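Zulora hand-held gripper kit - review after a lot of towels

Posted Thursday, March 1, 2018

Short version: good kit, bad manual. Buy two.

We used it to test the Lins method, the one where you collect demos by hand and train on those, no arm needed until the very end. Soft stuff only. Towels, cushions, cloth of any sort. 563 demos so far, 3 people taking turns.

Setup. Fast. Fingers bolt on, wide lens camera clips in, done. The calibration page in the manual is wrong tho, the numbers are for the older Asari body. Lost a morning to that.

Grip is the best part. The jointed fingers wrap instead of pinch, so a rolled towel stays rolled. With the old Asari jaw we were re-rolling all day long. Weight is OK for an hour, then your wrist knows about it.

Results - policy trained on our set got 32 good grasps before the first drop. Same training on the Asari data, not even close. Small test, one room, so dont read too much into it. Folded flat things are still hit or miss.

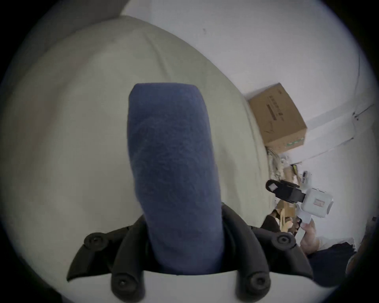
Fisheye takes getting used to. Straight walls go curvy and the first time you scrub through a clip you feel a bit seasick. But you get the fingers and most of the room in one view, and teh tracking likes having clutter to hold on to. Plain walls it hates.

Support at Dororness answered in a day. Spare joint screws cost too much.

Four stars. Would be five with a manual that matches the product.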